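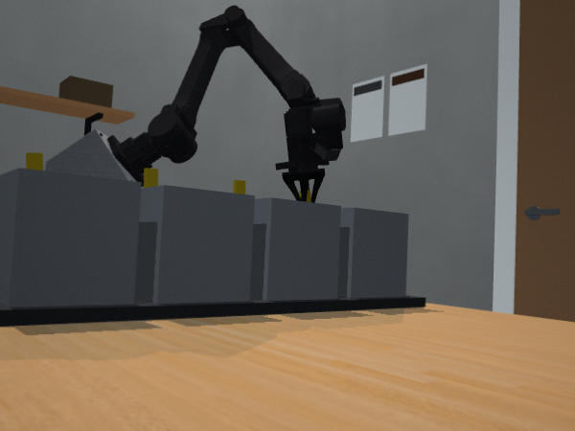 Gemix simulation pack for sorting cells - worth 600 euros?

akosua_addo
Dear all, I have been testing the Gemix pack on the trial license since Tuesday, and I would like to hear other opinions before our small lab in Bragança pays for it. The pack gives you a ready sorting station with four bins, an arm with a parallel gripper, a scene editor and a script interface. The basic license is 600 euros for one seat. With support and the randomization module it becomes 1950.

My first impression is good. The installation was finished before lunch and the arm model did not need any correction from me. The manual is less good, and the chapter about grasp contacts is only two pages.

Akosua Addo

pelletjack
We have the 1950 version. The support people answer the same day, I'll give them that. But I would not pay it again. Randomization mostly means light and textures. Positions you still have to script yourself.

mvd_tuning
I disagree with pelletjack. Light and textures are exactly what broke our transfer last year. We ran 2355 episodes with the module on, and the policy stopped caring which wall was behind the bins. Positions are ten lines of Python.

pelletjack
Ten lines if you know their coordinate conventions. The base frame is tilted with the pedestal and the manual never mentions it. I lost a day on that.

akosua_addo
Thank you both. The remark about the tilt is very useful, because I had an offset that I could not explain. I will look at it tonight.

For those who asked me in private about the layout, I use the one where the arm is mounted on the angled pedestal behind the station, and the yellow posts and the small tiles stand at the back of the bins.

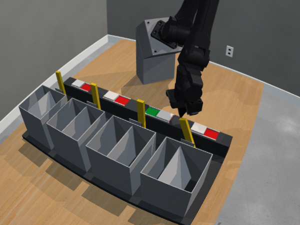 What I still do not like is the closeness of the gripper to the back rail. In my tests the planner accepts paths which I would never send to a real machine. I have set the minimum clearance to 50 mm and it became better, but then it refuses some of the targets near the posts. Did somebody find a good value?

rook_and_pinion
Don't use one value for everything. You can set clearance per object, it's in the scene file under the rail. Keep yours for the rail and go lower on the posts.

Also, did you compare with Dredow? Cheaper, and the contacts feel more honest to me. Fewer ready stations, though.

akosua_addo
I tried Dredow in March. The contacts were better, I agree, but I had to build every bin by myself, and I am only one person. Akel was also on my list - they did not answer my mail.

mvd_tuning
Akel only sells through integrators now. Skip it.

pelletjack
If you're one person, take the 600 seat and ask Gemix to let you upgrade later for the difference. They did that for us, but get it in writing.

akosua_addo
I have changed the clearance per object as rook_and_pinion wrote, and the refused targets are accepted now. The offset was indeed from the tilt. I will ask for the upgrade condition in writing and order one basic seat.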